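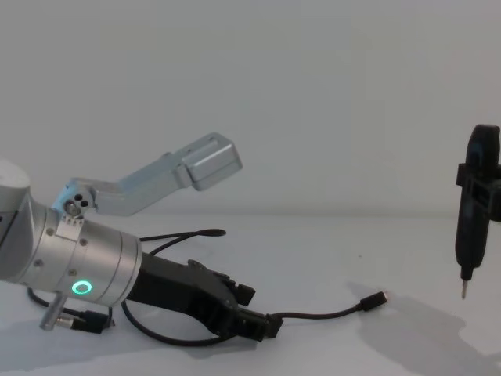
Mullo 双臂拧螺丝工作台:装夹、理线和刀尖标定

作者:Adanech Gebremichael
更新:2023年1月23日

Mullo 是我在 Farah 共享工坊里搭的一套小工作台,用两只机械臂拧小外壳上的螺丝。左臂负责拿零件、压住零件和摆线,右臂夹一支手持式电动螺丝刀。前一篇讲了底座和供电,现在接着讲两只臂已经能单独运动之后的部分:清桌面、整理线缆、装夹螺丝刀、标定刀尖、对齐两臂坐标,最后跑一颗螺丝。

我用的是 M2 螺丝。换成别的规格,步骤不变,批头和下压力要重新试。

需要的东西

两只装好平行夹爪的机械臂,能用手拖动示教
一支笔形电动螺丝刀,机身直一点的好夹
和螺丝配套的批头,多备一根
薄橡胶片或硅胶片,垫在夹爪内侧
直角尺、钢尺、一张白纸、一支细铅笔
可拆的扎带或魔术贴
一块练习板,木块或亚克力都可以,上面预先打好底孔
急停按钮,两只臂共用一个

第一步 清桌面

先把桌面擦干净。浅色桌面比较省事,小螺丝掉在上面一眼能看见。木纹桌面可以铺一张白色垫板,四角用双面胶固定,中间不要鼓起来。

两只臂的底座间距定下以后不要再动。我在底座外沿用铅笔各描了一圈线,哪天被人碰歪了,能看出来歪了多少。工坊里晚上还有别的组用桌子,这圈线救过我好几次。

工作区放在两臂中间。练习板的近边到两只底座连线的距离是 200 毫米。太近,右臂的肘部会折得很紧,腕部容易靠近关节极限;太远,臂伸直以后刚性变差,往下压的时候刀尖会飘。你的臂长和我的不一样,可以先让右臂空手走一遍工作区的四个角,看每个角上腕关节还剩多少余量,再定这个距离。

第二步 理线

腕部附近的线最麻烦。线太短,手腕一转就拉住;线太长,会垂到桌上扫到零件。做法如下。

一、把臂移到工作中会用到的最远姿态,手腕转到最大角度。
二、在这个姿态下给线留出一小段松量,用魔术贴在前臂上固定一处。
三、把臂收回来,看多出来的线往哪边鼓。如果鼓向夹爪一侧,把固定点往后挪。
四、在腕部两个方向各转到底,听有没有线皮摩擦的声音,用手摸一下接头有没有被带着转。

接头带滚花锁圈的,用手拧紧就够了,不要上钳子。插头和腕部之间不要拉直,留一个自然的弯。

扎带不要勒在活动关节上。我第一版就是这么做的,跑了一个下午线皮就磨白了,后来全换成魔术贴。

如果左臂的任务本身包括拿线,比如把 USB 线的插头送到外壳开口处,那么被拿的线和臂自己的线最好选不同颜色,或者在被拿的那根上缠一小圈彩色胶带。两根黑线放在一起,人会看错,视觉程序也会看错。

第三步 装夹螺丝刀

螺丝刀装在右臂夹爪上,刀尖朝下。夹的位置选在机身中段偏上,靠近重心,同时避开开关。夹得太靠上,刀尖摆动大;夹得太靠下,夹爪会先碰到零件。

装夹顺序:

一、右臂断开使能,或者切到拖动模式,把手腕摆成竖直向下的工作姿态。
二、夹爪内侧贴好橡胶片,两边厚度要一样。
三、一只手扶住螺丝刀,另一只手在电脑上慢慢合夹爪。手指不要放在两个夹指之间。
四、合到刚好夹住,用直角尺从正面和侧面各看一次,调直。
五、再加力夹紧,用手轻轻转一下机身。转得动就继续加力,或者换厚一点的橡胶片。

第五条不要省。拧螺丝时有反扭矩,机身在夹爪里打滑的话,批头会停在螺丝槽里,电机声音还在响,螺丝却没有进去。

圆形机身配平的夹指,接触面只有两条线,容易滑。我给夹指打印了一对 V 形垫块,图纸放在 Plestia 文件夹里,文件名就是机身直径,按自己的螺丝刀选。没有打印机的话,用两层橡胶片也能凑合,只是每次开工前要重新检查垂直度。
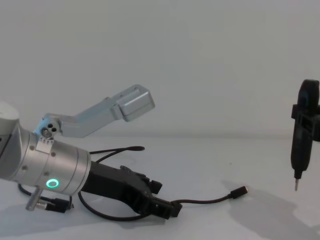 螺丝刀一定要由右臂来夹吗?

左右可以互换,按底座的位置和取料的方向来定就行;换边以后,刀尖标定和两臂坐标对齐都要重新做一遍。

第四步 标定刀尖

控制器默认知道的是法兰中心的位置,不知道刀尖在哪里。刀尖标定就是把法兰到刀尖的偏移量算出来填进去。

准备一个固定的尖点。我用一颗钉子,尖朝上,钉在小木块里,木块用双面胶粘在桌上。然后:

一、拖动右臂,让批头尖对准钉尖,离开一张纸的厚度,记录姿态。
二、保持对准同一个点,把手腕往前倾一个角度,再记录。
三、往后、往左、往右各来一次。倾角尽量大,互相之间差别要明显。
四、运行标定程序,得到偏移量和残差。
五、把偏移量写进工具参数,保存。

验证的方法:让刀尖停在钉尖上方,命令控制器只转姿态、不动位置。刀尖应当基本留在原地。如果它画出一个圈,说明某一组姿态没对准,把残差最大的那组删掉重采。

批头每次拔下来再插回去,伸出长度可能会变一点。换批头以后至少要重新测一次高度。螺丝刀从夹爪里取下来过,就整个重新标定。

第五步 对齐两臂坐标

两只臂各有各的坐标系,要让它们在同一张桌子上配合,得有一组公共点。

在白纸上画一个大三角形,三个顶点画成小十字,纸粘在工作区中间。先用右臂的刀尖依次点三个顶点,记录坐标;再用左臂的夹指尖点同样的三个顶点,顺序一样。左臂夹爪要全部合拢,用两指中间的缝对准十字。三对点算出来的变换就是左臂到右臂的关系。

三个点拉得越开越好,不要排成一条直线。算完以后另外找一个没用过的点,让两只臂轮流去指,偏差肉眼看得出来就重做。

先做一只臂,做完退开,再做另一只。不要图快让两只臂同时伸到三角形里。

第六步 启动通信

两只臂的控制脚本跑在同一台电脑上,用一个简单的调度程序协调。调度程序监听 3538 端口,左右臂的脚本各自连上来,报告自己的状态。端口号可以在配置文件里改,三个程序要改成一样的。

规则写得很简单:中间的工作区当成一把锁,哪只臂要长时间停在里面,先申请。左臂压住零件以后报告“已压住”,右臂收到以后才下刀;右臂抬刀到安全高度,左臂才松开。任何一方断线,另一方停在原地。我试过断线以后自动回原位,结果左臂带着还没松开的零件往回走,把练习板拖下了桌子,所以现在一律停住,由人来处理。

启动顺序是先调度程序,再左臂,再右臂。关闭的时候反过来。

第七步 跑一颗螺丝

第一次不要装螺丝,也不要开螺丝刀的电源,只走轨迹。

一、速度调到最低,一只手放在急停上。
二、左臂移到练习板旁边,用夹指压住板的一角。
三、右臂移到底孔正上方,停住。从正面和侧面看刀尖有没有对准孔心。
四、竖直下降到离板面很近的高度,停住,再看一次。
五、抬刀,退回。

空走没有问题,再手工把螺丝在底孔里带上几圈,让它自己站住。接着开螺丝刀,右臂缓慢下降,接触到螺丝头以后转为恒力下压,同时转动。螺丝往下走,臂要跟着往下走,跟得太慢批头会脱出来,压得太重会把小螺丝的槽压坏。

停止条件我用的是高度加时间:刀尖到了设定高度就停,超过时间还没到也停,并且报错。螺丝刀自带离合的,把离合调到最小一档开始试,一档一档往上加。

恒力的数值没有通用的,从小往大试。我的做法是拿一块废板,同样的孔多打几个,每个孔换一个力,拧完看螺丝头,挑槽口完整、螺丝也到底的那一档。

常见问题

批头在螺丝头上打滑。先看批头型号,十字批头有几种外形很像;再看垂直度;最后才加下压力。

第一颗对得准,后面越来越偏。多半是螺丝刀在夹爪里慢慢转了或者滑下来了。在机身和夹爪交界处用铅笔画一道线,每拧完几颗看一眼。

右臂一下压,整只臂就抖。恒力控制的增益太高,往下调。还抖就检查底座夹具有没有松。

左臂松开以后零件跟着起来。夹指上的橡胶太黏,用酒精擦一下,或者松开以后先水平退一小段再抬。

接头偶尔掉线,换个姿态又好了。把手腕转到出问题的角度,轻轻拨线,找到断续的位置。我这里查出来的是插头没有插到底。

收工

右臂里的螺丝刀可以留在夹爪上过夜,但是要让臂停在低位,刀尖下面垫一块泡沫。控制器断电后夹爪能不能保持夹紧,各家不一样,先用手托着试一次。如果会松,就每次取下来,第二天重新标定。

配置文件每次改完都另存一份,文件名写上改了什么。我把刀尖偏移、两臂变换和离合档位抄在一张纸上,贴在桌子侧面,换电脑的时候照着填。

下一篇写自动送螺丝的料盘,预计七月放出来。图纸目前还在 Plestia 文件夹的草稿里,可以看,先别照着打印,出料口的尺寸还要改。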